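Words We Sleep On

My grandmother used the word "counterpane" until the day she died, and I have been chasing it around for the better part of two years. It began as a small thing, a note to myself on the back of an envelope, and now it fills a drawer.
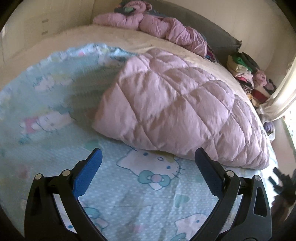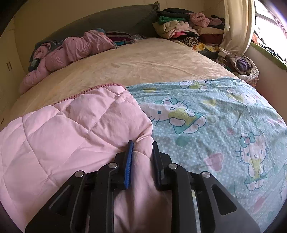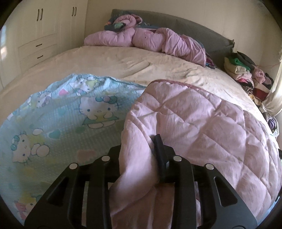
Zdenka Kadrić, who taught me most of what I know about old household words, likes to say that a language keeps its oldest furniture in the bedroom. She has a file of 2,385 cards, each with a word somebody once used at home, and 179 of them have to do with beds. Take "quilt," which came to English through French from a Latin word for a mattress — so the thing we now pull over us was once the thing we lay on. A pink comforter stitched in diamonds, like the one in the pictures, would be a quilt to half my relatives and a comforter to the rest, and I have sat through a whole Thanksgiving dinner on that subject. "Comforter" is the younger word in that sense, and in older books it may just as well be a wool scarf, which makes for some puzzling winter scenes if you don't know it.

And "counterpane"? It has nothing to do with windows, or with counters. The older form was "counterpoint," and behind that lies a French phrase for a stitched quilt, so the poor word has been saying "quilt" all along in a borrowed coat.

Fares Rawashdeh, my editor at Medley, asked me to keep this to one page, and I have tried. But a reader in Siu wrote in April to say her family says "the spread" for everything, blankets included, and I'd love to hear from anyone else who does.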